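May 20, 2025

This entry records a fault in the bagging cell at Andolbridge, where two arms transfer toy fruit from a tray into a plastic shopping bag. The left arm is assigned to the bag and the right arm to the fruit. The control software is Nisik, and the supervising layer is Meser.
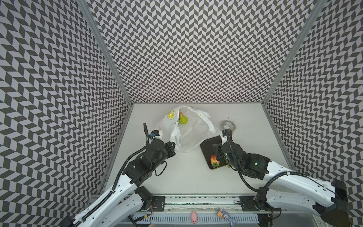
The fault concerns the force limit on the left arm. During a run of 100 cycles, the limit failed to trip on 7 occasions. In each of those, the arm continued to drive against the tabletop until an operator pressed the stop button. No person was injured. One gripper finger was bent and has been replaced.

## Findings

Meser reads the motor current and issues a halt when the reading stays above the threshold.
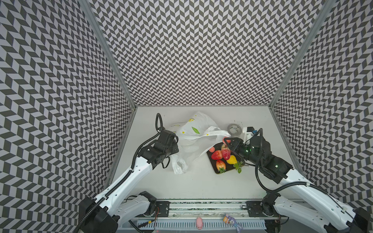
The halt was issued correctly every time. Nisik, however, discarded it whenever a command for the right gripper was already waiting in the queue. The two messages shared a priority level, an error of configuration for which I am responsible. I had copied the file from the older Qin cell, which has a single arm and never produced the conflict. 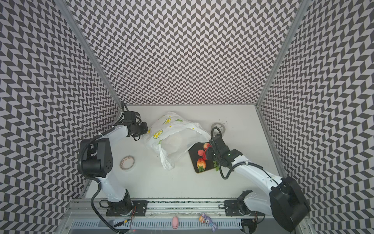 The halt message now has its own channel. Speed on both arms is held at 38 percent until the cell completes 1000 cycles without a missed halt. Operators are asked to keep their hands outside the walls while either arm is powered, including during resets of the bag.
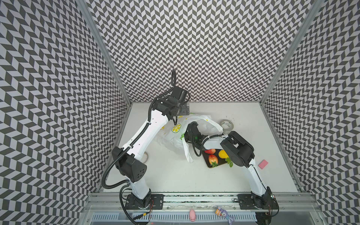

Qin replied to the first notice that a separate channel was welcome but that a software halt should never have been the only protection, and asked for a hardware cutoff on the motor supply. I accept the point. The cutoff is scheduled for August, and the reduced speed will remain in force until it is fitted, regardless of the cycle count.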